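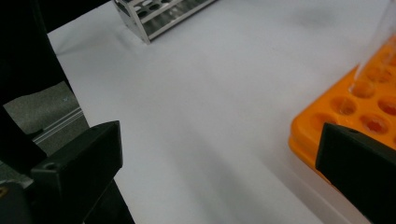

Figure 2. Bench surface at a participating laboratory: white paper over a grey speckled top, with a metal test tube rack at the far edge of the sheet.

Home | Current issue | Back issues | For authors | Contact

May
Abelardo Retamal and Tadeo Bravo

4. The paper question

Bench paper was not among the subjects we set out to study. The original protocol concerned racks, their placement and the distance people will reach before they give up and move one. Paper entered the study in the second week, when a technician at the Clarkondale site asked us, fairly sharply, whether we meant the bench or what was on the bench. We had no answer and rewrote the form.

Figure 2 shows the sort of arrangement we came to call "sheeted". The sheet is white and plain, with faint creases, and it takes up most of the working area. The rack stands just past the paper's far edge. We had expected racks to go on the paper, that being where the work is done, but our respondents treated the sheet much as other people treat a good tablecloth – something to be kept clear until company arrives. One described putting a rack on it as "committing".

Creases proved a livelier subject than we would have liked. At Plovness, a creased sheet was taken as a sheet already used, and was thrown away on sight, sometimes by people who had no business at that bench. At Medina the same creases were put down to the packet and ignored. The two sites order from the same supplier and share a stores budget, so the matter had been discussed before we arrived. It was discussed again on the Friday of our visit, at a meeting called to talk about fridges.

We coded each bench entry for sheet position, sheet condition and the location of the nearest rack. Over 600 entries were collected across the three sites. Sheet condition was dropped after the first round of coding, when the present authors found that they could not agree on what "faint" meant and had begun avoiding each other at lunch. Position caused less trouble. A sheet was recorded as squared if its front edge ran parallel to the bench, and as askew otherwise. Staff who laid their sheets askew were, without exception, certain that they had squared them.

The racks themselves drew little comment. Wire and plate racks of the kind in Figure 2 were preferred by older staff, who said they stayed where they were put. Younger staff preferred plastic and said the same of it. We return to this in Section 5, though without much hope.

Related items
Retamal: Reach and reluctance at the shared bench
Bravo: Who moved the rack? Notes from Plovness
The Jullo label survey, part 2
Correspondence: On the squaring of paper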